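Skilline bench 2 — inspection checklist after instrument fault
Site: Dunmore training lab
Completed by: Anastasia Lambrakis
Reason for inspection: uncommanded jaw opening on the needle driver during a suturing exercise, September
Status: restricted use until item 9 is closed

Fault summary

The needle driver released a curved needle partway through a bite. The console showed the grip command as held for the whole period. No alarm was raised. The operator pressed the stop and the arms were withdrawn under manual release. No injury. The needle was recovered and the count was correct.

Section A: Before power-on

1. Mains lead, earth and cable strain relief. Pass.

2. Emergency stop at console and at cart. Pass. Both latch and both need a deliberate twist to reset.

3. Instrument life counter. Fail. The needle driver log shows 24 uses, but the paper sheet in the drawer stops well short of that. Sheet to be brought up to date and signed at each session.

4. Sterile adaptor seating. Pass with comment. The left adaptor clicks home but can be rocked slightly by hand. Compared with the spare and the movement is the same. Monitor.

Section B: Instrument check under power

5. Wrist joint, pins and linkage. Pass. No burrs, no broken cable strands seen under the magnifier. Clean the slots before the next check, as dried residue makes frayed cable hard to spot.

6. Jaw closure with no load. Pass. Tips meet evenly on both instruments.

7. Needle hold at working distance. The shank is to be clamped between the jaw tips of the driver with the point brought to the incision line, and the second instrument placed at the tissue edge opposite. Hold the position without moving the master grips and watch the needle for rotation or creep. Repeat with the wrist at both ends of its travel.
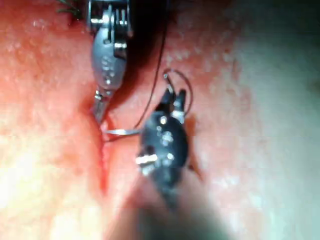 8. Jaw closure under load. Fail. With the wrist straight, the driver held the test needle for the full 400 seconds. With the wrist fully bent it let go at 200 seconds, and again on the repeat. The console reported the jaws as closed both times. This matches the operator's account.

Comment on 7 and 8: the software reads motor position and has no direct reading of the jaws. A stretched cable will therefore show as closed at the console while the tips relax. Operators should go by what they see at the needle and stop if it turns in the jaws.

Section C: Controls and follow-up

9. Replace needle driver. Open. Unit tagged and locked away. Replacement ordered through Estow. Bench 2 may be used for camera and grasper exercises only.

10. Needle hold test added to the start-of-session card. Done. Wrist bent, both directions.

11. Fault log exported and sent to Urkudness with the tagged unit's serial number. Sent, no reply yet. Ask again for the cable tension limits — the manual gives a procedure but no figure.

12. Bench 1 driver to be given the same loaded test. Not yet done. Do not swap instruments between benches in the meantime.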